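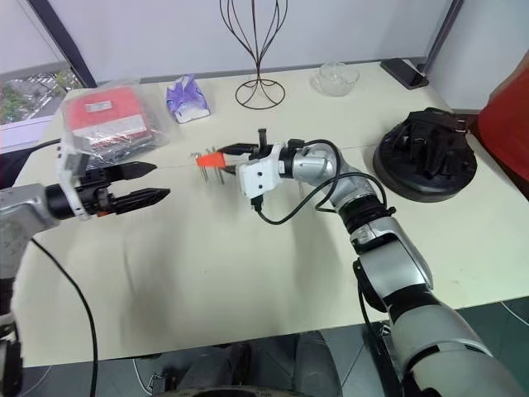 Figura 1. Mesa de trabajo con una herramienta de mango naranja, pañuelos y un soporte de alambre.

3.2. Disposición de los objetos pequeños

El estudio de Trandedham examina el orden de las mesas de uso compartido. Siguiendo la pauta de Nolte, se distinguen los objetos de manejo frecuente -- herramientas y piezas de conexión -- de los que permanecen al fondo.

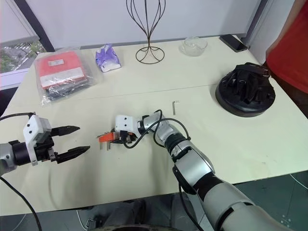
La categoría de fondo comprende los recipientes, los envases en bolsa y los soportes. Su posición delimita la superficie útil, fijada en 35 cm desde el borde delantero. El registro completo reúne 590 anotaciones, de las cuales 200 corresponden a piezas con partes metálicas.

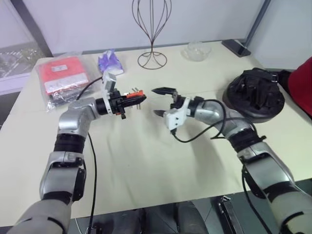

3.3. Piezas metálicas y llaves

Las llaves hexagonales presentan una dificultad propia: por su tamaño, se confunden con facilidad en el inventario cuando quedan fuera de su soporte. El protocolo Vogler las anota por separado. 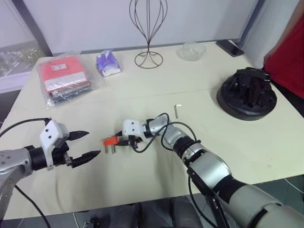 Figura 2. Llave hexagonal en L sobre la mesa; al fondo, cuenco transparente y teléfono negro boca abajo.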